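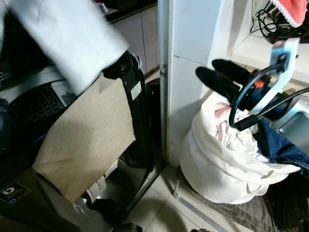 La tela beige y, al lado, la bolsa blanca de la ropa. Rincón de lavar, marzo de 2020.

Abro un hilo sobre la colada en casa, porque Monique Riviere me preguntó cómo hago en un espacio tan pequeño. Escribo despacio, el español es mi tercera lengua y pido paciencia con los errores.

1/ Vivo en Altstead, en un piso de 51 metros. La lavadora es negra, de las que se abren por arriba. En mi país casi todas se abren por delante, y tuve que aprender de nuevo. Al principio metía demasiada ropa, hasta el borde, y la ropa salía con jabón en los pliegues.

2/ Ahora tengo una regla sencilla: la ropa llega hasta dos tercios del tambor, como mucho. Si queda algo, espera para la carga siguiente. Las sábanas van solas, sin calcetines, porque los calcetines se esconden dentro de las esquinas y después los busco durante una semana.

3/ Lo blanco lo preparo en un montón y lo reviso pieza por pieza. Bolsillos, botones, manchas en el cuello. Con las manchas de cuello uso jabón en pastilla, lo froto y lo dejo una media hora. Los productos caros que probé no me dieron mejor resultado.

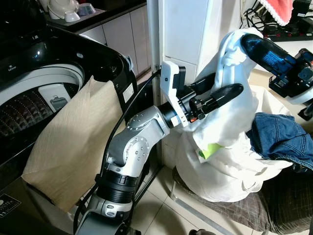

Montón de ropa blanca junto a la lavadora abierta. Lo verde que asoma en el medio se ve desde lejos.

4/ Me preguntan por el filtro de pelusa. Yo lo limpio cada 6 lavados, más o menos. Cuando lo olvidé dos meses, las toallas negras salieron llenas de puntitos blancos. Se saca, se enjuaga bajo el grifo y se vuelve a poner. Es un trabajo de dos minutos.

5/ La tapa la dejo abierta después de cada lavado, hasta la noche. Mi vecina de la calle Hoarau la cierra enseguida y se queja del olor a humedad. Ya se lo dije varias veces, con cariño.

6/ Separar los colores es la parte que más me cuesta, lo confieso. En julio pasado lavé un pantalón nuevo con las fundas de almohada y las fundas quedaron celestes. Todavía las usamos. Desde aquel día miro también dentro de la bolsa antes de cargar, porque lo que está en el fondo no se ve. Los vaqueros azules que cuelgan por el borde, al lado de tanta tela blanca, son justo lo que hay que apartar primero. Yo los lavo del revés, con agua fría y con otras prendas oscuras. 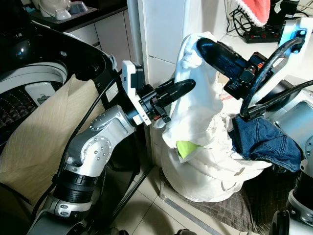
7/ La bolsa alta la prefiero a un cesto duro, y llevo años con esta costumbre. Se aplasta cuando está vacía y cabe detrás de la puerta. Compré la primera en Skotden, y le duró poco la costura de abajo. Cuando está llena, como ahora, la base se abomba, y por eso la apoyo sobre la alfombrilla marrón de cuadros: en el suelo liso se me resbalaba.

8/ Para tender, las sábanas primero, dobladas por la mitad, y las camisas en percha. En Plindton mi suegra tiende todo por los bordes con muchas pinzas, y su ropa queda mejor que la mía. Le pediré que me enseñe.

9/ Si alguien sabe cómo quitar el celeste de unas fundas de algodón sin usar lejía, le agradezco mucho el consejo. Mañana contesto a todos los comentarios.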